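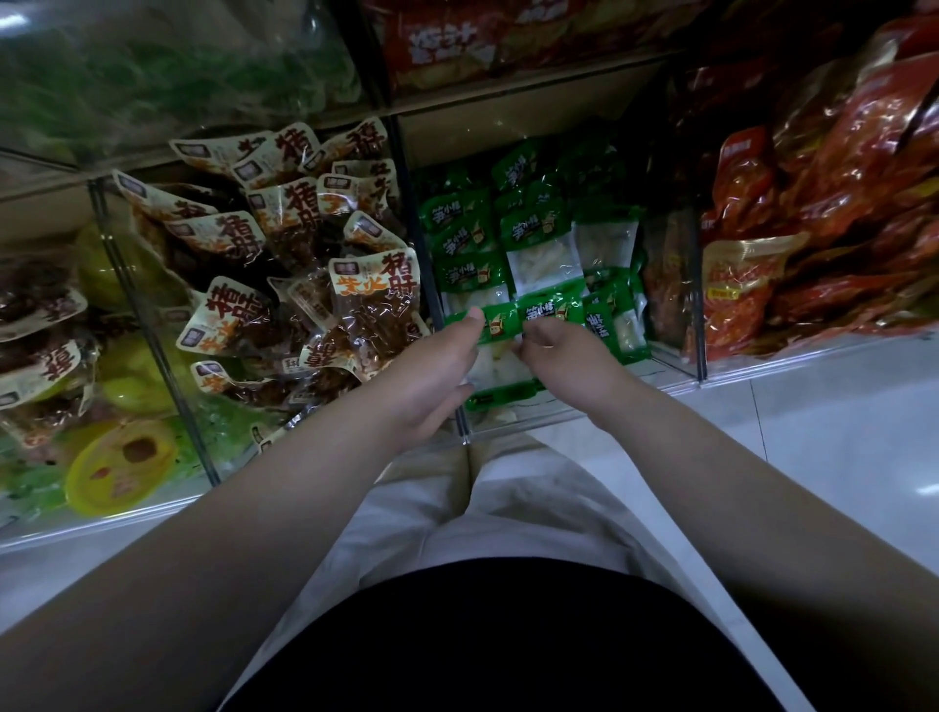
4. Print jobs and waiting time in the back office

4.1 Setting

The measurements were made in the back offices of the Pindwood shops in the Skurkdale area. Every office has a color laser printer from Mastum, which is shared by the people of the shift and is connected to the shop network by cable. The jobs are sent from a desktop computer or from a phone, and all of them pass through the Liapis print server before they reach the device. The server writes one line in its log for each job, with the time of arrival, the number of pages, the paper tray and the time when the last page left the machine. We used these logs without any change to the software.

In most studies of office printing the users sit near the printer and print during the whole day. The use in a shop is different. The printer is quiet for a long time, then several short jobs come together, usually before opening and again when the shift changes. Typical jobs are delivery notes, work schedules, price lists and signs for promotions. For this reason the speed given by the manufacturer, which is measured in continuous printing, says little about the time a user has to wait for one sheet.

We collected 582 jobs in total. Jobs that were canceled by the user were removed before this number was taken. Jobs that stopped because of an empty tray were kept, but the time until the tray was filled again was subtracted.

Figure 2. Packaged jelly cups in clear acrylic bins, shop aisle. 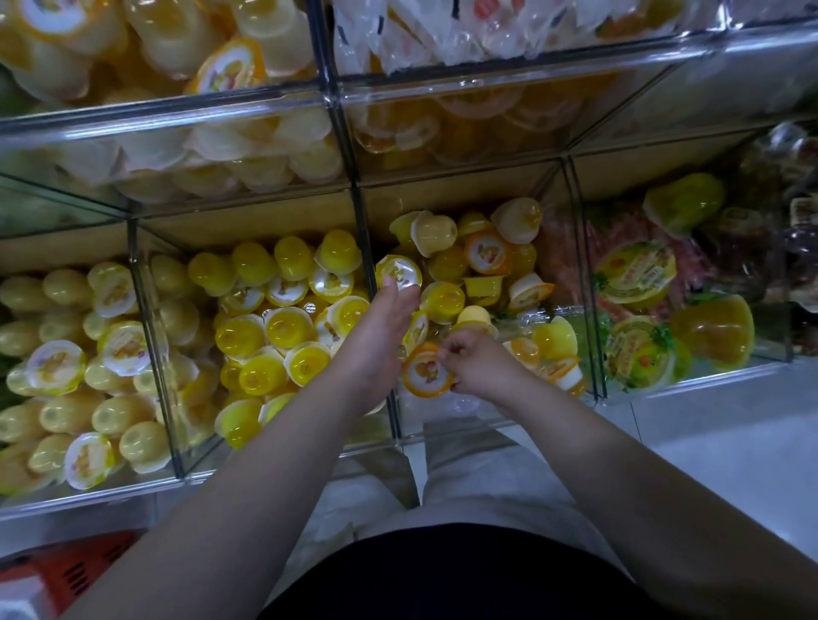
4.2 Effect of sleep mode

The printer goes into sleep mode after a delay which the user can set. In the first part of the study this delay was left as it was found. We learned quickly that it was not the same in all shops, and in one shop the sleep mode had been switched off completely. In the second part we set the same delay of 90 seconds everywhere, and we locked the menu with a password so that it could not be changed during the measurement.

The waiting time of a job depends mainly on the state of the printer when the job arrives. When the device is awake, the first page comes out quickly and the difference between phone and desktop is small. When the device is asleep, the fuser must be heated again, and this heating takes a larger part of the waiting time than the transfer and the processing of the file together. It is also the part on which the print server has no influence.

We tried to reduce this effect by grouping. The server was configured to hold a job for up to 2 minutes if the printer was asleep and the job was marked as not urgent. Other jobs arriving in this period were then printed together with it, and the fuser was heated only once.

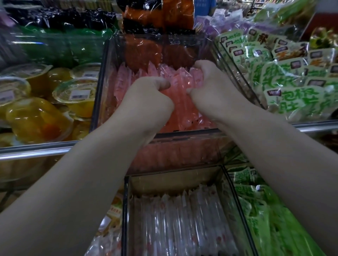

The grouping worked well for schedules and price lists, which are rarely needed at once. It did not work well for delivery notes, where the driver is waiting at the door, and after some complaints we excluded this type of job from the rule. The exclusion is done by the name of the document template. This is a simple solution, and it fails if a user renames the file.

4.3 Two-sided printing

Two-sided printing was the default setting in all shops. For a job of only one page it should make no difference, but in our logs such jobs were slower on the machines with the older firmware. We repeated the test with 100 copies of the same single page, sent one after another, and saw the same behavior. The older firmware seems to prepare the duplex unit even when there is no second page. After the update the delay disappeared, and the single-page jobs recorded before it are therefore reported separately in Section 5.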